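Used workstation or new mini PC for a home file server?
Ruswood Community Forum > Home Computing

gough_lane
Posted Jun 25, 2023
I need something to hold family photos, scanned paperwork and backups from two laptops. I have $200 to spend, not counting drives. A local reseller has old Xeon workstations in that range. The other option is a Muvia mini PC, new, with a warranty. It would sit in a hall closet and run all the time. Which way would you go?

Hefin Hughes
I'd take the workstation. You get real drive bays, ECC memory support on most of them, and a power supply meant to run all day. Mine has been on since November and I've restarted it twice, both times for updates. Ask the seller which CPU is in it. The E5-1620 v3 is a common one and it's more than enough for file sharing.

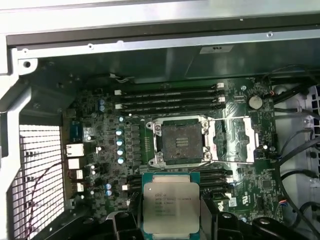
Buy the memory used as well. Registered DDR4 is cheap because most home boards won't take it. Check the manual for which slots to fill first.

pantryshelf
Disagree. The purchase price is the small part. An old workstation idles at several times what a mini PC draws, and this one is going in a closet. You'll pay for that every month and you'll hear the fan. For photos and paperwork the mini PC with an external drive is fine.

Hefin Hughes
One external drive on a USB cable is not what I'd call fine. If it fails on a mini PC you have nothing to mirror to.

pantryshelf
You can plug in 2 drives. And a mirror isn't a backup, so there should be another copy somewhere else anyway.

villon_t
Both of you have a point, but the closet decides it for me. Does it have any airflow? I had a tower in a closed cupboard and the drives ran hot all summer. I ended up cutting a vent in the door.

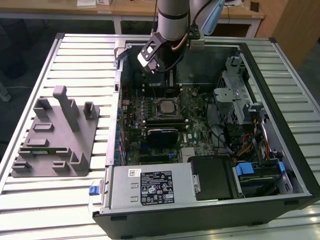

If you do go used, budget for a new CMOS battery and fresh thermal paste. Replace the battery before you set anything up in the BIOS – otherwise you may be doing it again. Also look at the power connectors. Some of the big brands use their own layout, so a standard supply won't fit.

gough_lane
Louvered door, so there's some air. I hadn't thought about the power connectors. Electricity is 24 cents a kWh here.

pantryshelf
At 24 cents I'd want a very good reason to run a Xeon all day.

Hefin Hughes
Set it to sleep overnight, then. Mine wakes at 4 for the backup job and goes back down.

villon_t
You said yours had been on since November.

Hefin Hughes
On as in not shut down. It sleeps.

gough_lane
OK. I'm going to ask the reseller if I can put a watt meter on one before I pay for it. Will post the number.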